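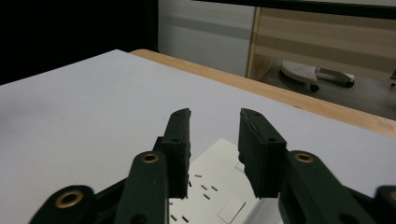

Socket plate

Last updated: Jul 7, 2026
2 min read

A socket plate is the flat face of a mains outlet, the part with the openings into which the pins of a plug are pushed. It is among the most handled things in a house and one of the least looked at, and most of us only give it a thought when we are choosing a new one or hunting for a spare plug hole behind the sofa.

White is a very common finish, as it sits quietly against a pale wall, though brass, black and brushed steel all have their admirers. The openings may be round or slotted depending on the country, and some plates gather several sockets together on one face — a great kindness in a kitchen, where the kettle and the toaster always seem to want the same spot. Many have a switch as well, often a rocker or a square button, so that power can be turned off without pulling out the plug.

Corners were often left sharp on older plates. Rounded ones are gentler on passing sleeves and rather easier to wipe clean. Dusting should be done with a dry cloth and the power off, and a plate that is cracked, scorched or loose is best left alone until an electrician has seen to it.

Collecting old plates is a small but cheerful hobby. Vusumuzi Khumalo's collection in Guvton holds 263 of them, 51 with their original switches, and is opened to visitors every December.

14 shares · 3 comments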